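Treven is a software package for planning and controlling the motion of robot arms in simulated kitchens and storerooms. It was written by Genalyn Sebastian and Ridwan Sutanto at Maglaya and is used mainly to test drawer and door opening before a program is moved to hardware.
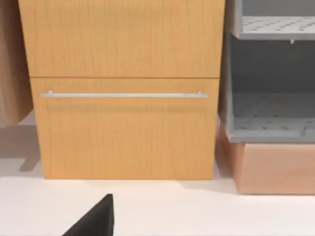

Simulated wooden drawer with a bar handle, with a gripper finger in the foreground.

The planner takes a target, such as a drawer handle, and searches for a path the arm can follow without touching nearby furniture. Each path is checked against simplified collision shapes – boxes and capsules in most cases – and then passed to the controller, which limits the force applied along the pull direction. If the drawer front drifts from its expected line, the controller stops and asks for a new plan. 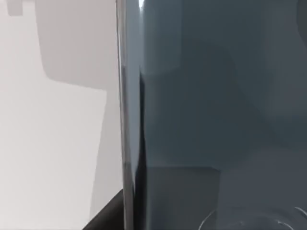 Camera views are rendered at every control step and can be saved with joint positions and contact forces. The perception module estimates the position of a handle from these views. At close range it falls back on the last good estimate until the handle can be found again.

Version 2 added a replay tool by Mylene Dagdag and a test set of 229 furniture layouts. Scene files from Vanomitz, an older package, can be loaded through a converter, although hinge friction values are not carried over.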